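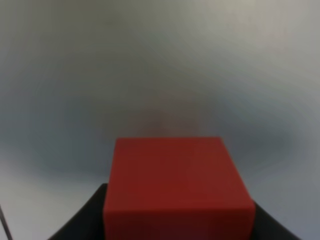
*A plain red block, matte and a little rounded at the edges.*

I want to make a case for the plain block. No letters stamped on it, no magnets hidden inside, no app, no barnyard animal grinning from one side. A cube in one color, with corners soft enough that you can step on it in the dark and keep your language fit for company. I think it may be the best thing you can put in a room with a child in it, and I have started to believe it's one of the best things you can put in a room with a grown-up, too.

My conversion came at a rummage sale in Cunside last March, where I paid 8 dollars for a shoebox of old blocks. They were a mixed lot. A few had been painted more than once, and you could see blue under the chips in the yellow. I bought them for visiting kids and put them on the low shelf by the radiator. Then a funny thing happened, which was that every adult who came to the house picked one up. They'd be in the middle of a story about their boiler and they'd be turning a block over and over, setting it on its corner, squaring it up against the edge of the table. I do it myself on the phone. I have built some very respectable towers while on hold with the insurance company!

What is it about a cube? Part of it has to be the size of the thing against the size of a hand. A good block fills your grip without stretching it, and flat sides meet your fingers evenly, so you know where you are with it before you've even looked. A ball rolls off. A toy truck has a right way up and a job to do. The block will sit wherever you leave it, on any of its faces, and it's ready for the next block to go on top.

And then there's red. I know people with beautiful houses who will only buy toys in oatmeal and sage, and I have nothing against oatmeal or sage (my own couch is the color of a mushroom). But a deep brick red does something to a floor. You find it right away in a heap. Children shout its name across a room before they have many other words to shout. Look at what light does with it, as well - the top goes a little brighter, the side drops toward maroon, and there's your whole first lesson in drawing a solid object, free with purchase. Any art teacher would be glad to have one on the table. A glossy finish spoils that by throwing back the window, so I'm firmly on the side of matte.

I should be fair to the other camp. I spent a winter with the Cusari set, the one with the grooved sides and the little locking pegs, and the things you can make with it are astounding. You can build a bridge and pick it up and carry it into the kitchen. My trouble is that it always wants to become the bridge. There's a booklet. Once the booklet is open, a child who was perfectly happy making a long crooked line along the baseboard is suddenly behind schedule. The pegs also hold everything together whether or not it deserves to be held, and half the fun of stacking is that it falls down.

Falling down is where the learning is, if we have to talk about learning. I've watched a two-year-old put the third block on crooked, stare at it, and nudge it over with one finger before it went. I don't know what you'd call that. It looked to me like engineering. Then it went anyway, and the laugh that came out of that kid could have filled a stadium.

There's the question of how many. Catalogs push big numbers, and the Halvorsen tub comes with 50, which is generous and also a lot to find under a sofa. A library near me once set out 3,000 for a family day, all over the reading room floor, and it was glorious for an afternoon. At home I'd go smaller. Start with 2, even. Hand a toddler one block and she'll look at it, hand her another and she'll bang them together, and you've got music. Add more when the banging wears you out.

My friends in Prornwood keep theirs in a salad bowl on the coffee table, out in the open, where other people would put fruit. I love this. Nobody has to ask permission and nothing has to be gotten down from a closet. Dinner there always ends with somebody's careful arch, and somebody else reaching across for the bread with their sleeve in the way.

So if you've got a birthday to shop for, by all means go and look at the talking robots and the glow-in-the-dark marble run. Then walk to the dull end of the aisle and pick up a block. Hold it a minute. Get the red one, and maybe get one for your desk.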